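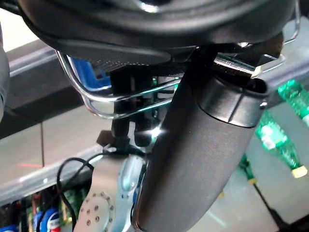
**Folasade Okeke**, thread starter, manipulation lead on Plekovent

Shelf picking numbers. 431 trials, basket arm plus reaching arm, one policy for both. Trained on 2889 demos. Wrist views dropped out at random during training, that's the whole trick.

**wernari_tom:** random per step or per episode?
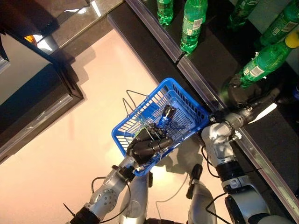 **kelpie:** Does it need the head camera at all?

**Folasade Okeke:** Head view finds the shelf, wrist view does the grasp. Without head it misses the row completley.

**drunitz_b:** not convinced. 4 seeds is thin and your baseline never got tuned

**Folasade Okeke:** Fair on the baseline. Per episode btw Tom. Dropout helped most on bottles packed close,

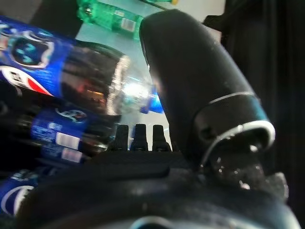
where the fingers block half the wrist view anyway. Gap shrinks on teh spaced ones.

**drunitz_b:** so it's an occlusion fix. say that in the title then 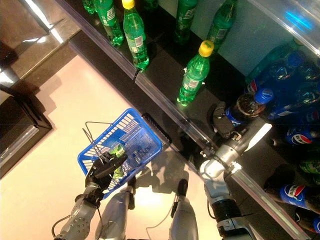 **lefevre_fan:** How long does training take?

**Folasade Okeke:** 34 hours on our one machine. Retuned baseline goes up in April.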